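What a kitchen bench really costs to equip

Before you price the arm, price the table it stands over
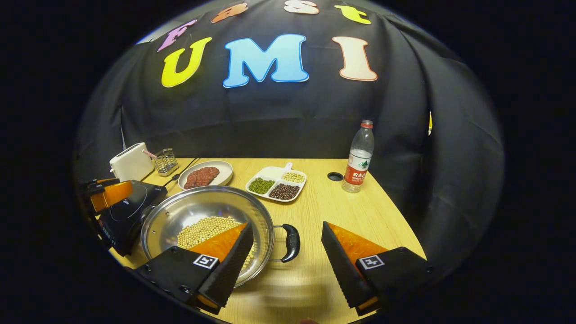

Willy Vandenberghe thinks most first budgets put the money in the wrong place. He would hold back a third of it until the grippers have been in use for a month, and he says fingertips should be ordered with the first invoice, in sets.

Zanele Lekota did much the same at Neseck. Her plan for the year had 63 lines, and the hob, the pot, the toaster and the dry beans came to less than the cabling. Hand-held grippers went in before any arm. Van Acker quoted eight weeks for the arms and Endetti quoted five, with fitting charged separately.

She allowed 200 hours of people's time for recording and used up 87 of them by April, mostly on cooking tasks. Food is a running cost and sits in its own column, along with cleaning.

The second arm has been put off until next year. Zullum will lease one in the meantime, but the deposit is 80 per cent and the lease does not cover wrist cameras.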